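# Nesten, the arm that tidies (build gallery)

22 November 2020

Hi again from Povach, the shared shop in Viltmont where I've been spending way too many of my evenings! If you're new, Nesten is my slow-motion attempt at building an arm that hangs over a table and puts things where they belong. It started in my apartment, it outgrew my apartment, and since March it has lived on a rented bench with a lot more ceiling over it.

People keep asking how it's going and I keep giving a different answer depending on how the last session went, so I'm putting the whole story on one page. It's long and a bit out of order. Skip around.

## Where it came from

The first version was a pair of salad tongs, two hobby servos and an amount of hot glue I'm not proud of. It could close on a sponge. It could also close on a sponge and refuse to let go, which was the state it spent most of its life in.

I kept the tongs, by the way. They're in a drawer.

What I wanted was something overhead. Every desktop arm I'd tried sat on the table along with the mess, and half the time it knocked over the next thing while reaching for this one (my mug, mostly). Hanging the gripper from above meant a bigger build and a longer bar and a lot of swearing at brackets, but the table itself stays free for the stuff I want it to practice on.

## Parts, more or less

I get asked for a parts list every time I post, so here goes, with the warning that I'd change half of it:

- Joint motors from Ung, six of them, the plain kind without brakes. I should have paid for at least one with a brake. More on that further down.
- A power supply that is much too big, bought secondhand.
- 3D printed finger pads. I'm on set 17 and I've stopped throwing the old ones out, they make decent shims.
- Cable chain, which I bought too short, then bought again too short.
- A control box I wired myself, neatly on the left side and less neatly on the right side where I got tired.
- One big red stop button, mounted where my elbow doesn't find it.

The running total in my spreadsheet is $2,168. That includes the power supply and the cable chain twice, and it leaves out the bench rental, because I don't want to see that number next to the other one.

## Fingers

Set one through set five were hard plastic with a sort of sawtooth pattern. They looked mean and gripped nothing. Then I went through a rubbery phase, which was much better on metal and terrible on anything with a film on it. Plastic wrapping would stick to one pad and ride along to the other side of the table like it had bought a ticket.

The current ones are narrow, slightly cupped, with a softer strip glued down the middle. I can swap a pair with one hex key and I no longer drop the tiny screws every single time (every other time, maybe). If you're building your own, make the pads easy to change before you make them good. I did it the other way around and spent a month with a pair of pliers permanently in my pocket.

## The lamp table

Okay, my favorite test layout! I wanted a table that looked like somebody had walked away from it halfway through unpacking. The tall thing in the middle is the silver lamp, the one with the candlestick sort of column and the white round bulb in a black socket, and next to it there's the crumpled pink-and-white striped paper tangled up with clear plastic, which is about the rudest combination you can offer a gripper. The flat orange piece is over to the right and the black oval with the rounded shell is on the left. You can just catch two black bits of the gripper hardware hanging in at the top, and the little blue readout on the tall column says 05. A couple of other people had their own stuff going on at the benches behind, so it was a nice busy evening sort of shop.

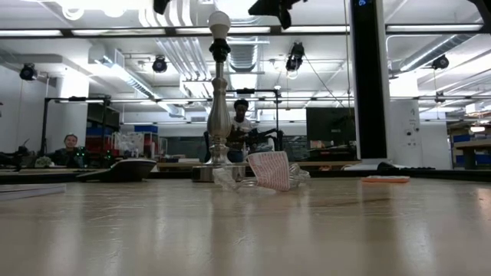
## Why a lamp is a horrible thing to pick up

Everything about it is awkward. You want to grab it low, where it's heavy, but the widest part is down there and the fingers don't open far enough to go around it. You could grab the column, which is all bumps and curves, so the pads touch in two tiny places and the whole lamp pivots like a pendulum. And you really don't want to grab the bulb.

My rule for now is: column, just over the base, squeeze slowly, lift a finger's width, wait. The waiting was a late addition. For ages I had it lift and go in one smooth move because it looked so good, and then the lamp would start swinging and the controller would try to correct the swing and, well, if you've ever tried to carry a full bowl of soup while walking faster and faster you know the feeling.

Shiny metal is its own problem. My depth camera sees a polished column as a column with holes in it, or as two columns, or as a sort of silver fog. I've been feeding it a few views from different heights and keeping only the points that show up in most of them. It's slow. It does give me something that looks like a lamp if you squint.

## Crumpled paper, clear plastic, my nemesis

Solid objects have the decency to stay the same shape. Paper and plastic don't, and clear plastic barely shows up at all! The software kept deciding that a wrapper and whatever was next to it were one object, and then planning a grip in the thin air between the two.

I tried being clever about it for a few weeks. Edge detection, shiny spot detection, a little side light at a low angle. The thing that helped most was dumb: approach from above, close gently, lift a tiny bit, look again. If more stuff moved than expected, put it down and try a different spot. It's what I do when I'm pulling one sock out of a pile, so I don't know why it took me so long to let the arm do the same.

It gives up after 30 tries. I picked that number because it's how long I can stand to watch.

## The flat stuff

Lids, trays, thin books, stacks of paper. Anything that lies flat has no sides worth talking about, and the fingers just skate across the top. I've got two half-working tricks:

1. Slide it to the table edge with one finger, then grab the part that sticks out. It looks fantastic when it goes right. It has also put things on the floor more often than I'd like.
2. Press one corner down and hope the opposite one comes up. Only good for bendy things.

A suction cup would fix most of this, I know, I know, I've had the emails. I'd like to get as far as I can with two fingers first. Call it stubbornness.

## Wiring day(s)

I set aside one afternoon for the rewiring and it took four. The old bundle ran straight down the arm and got pinched in the second joint whenever the arm folded all the way in, which gave me a fault that came and went for weeks. I blamed the encoder. I replaced the encoder! Then I bent the arm by hand with the power off and felt the cable crunch.

Things I'd tell myself before starting:

- Label both ends. Both!
- Leave more slack at the wrist than looks reasonable.
- Don't use the same color for two different things just because the store was out of green.
- Take the arm through its whole range by hand before you zip tie anything for good.

## The night it sagged

So, brakes. When you cut power to a motor without a brake, there's nothing holding up whatever it was holding up. I knew this. I'd even written it on the whiteboard. Then I hit the stop button during a perfectly ordinary move, and the arm came down onto the tabletop in a very calm, very heavy way, and sat there on its knuckles.

No harm done apart from a cracked finger pad (goodbye, set 11). There's now a spring on the shoulder that takes most of the weight, and a soft stop that parks the arm before the power goes. The red button still cuts everything right away, as it should, and I keep my hands well out from under it.

## Sharing a shop with it

I was nervous about bringing something this size into a place where people are trying to get their own work done. Mostly it's been great. I get better advice from walking past other benches with a confused look on my face than I ever got from searching at home, and I've learned to keep the test moves slow and the beeps off. The beeps were a mistake. I had one for every completed move, and I'm sorry to everyone who was soldering.

The overhead lights took some getting used to. My table has a glossy top and it throws long reflections, and the camera believes in reflections more than it believes in objects. I might cover the top with something matte. I also kind of like that it's hard, so the tabletop is staying shiny for a bit longer.

## What I'm messing with next

The wrist gets rebuilt first. It has a tiny bit of play in it that I can feel with my hand and see in every single log, and I've been pretending it's software. After that, wider-opening fingers, so I can finally try the lamp by its base.

I'd also like it to sort what it picks up. Trash on one side, keepers on the other. Right now it has no opinion about the difference between a wrapper and a lamp, it just wants to hold something.

If you're in Viltmont and want to poke at it, I'm usually at Povach in the evenings, at the bench with too many zip ties on it. Bring something annoying to pick up!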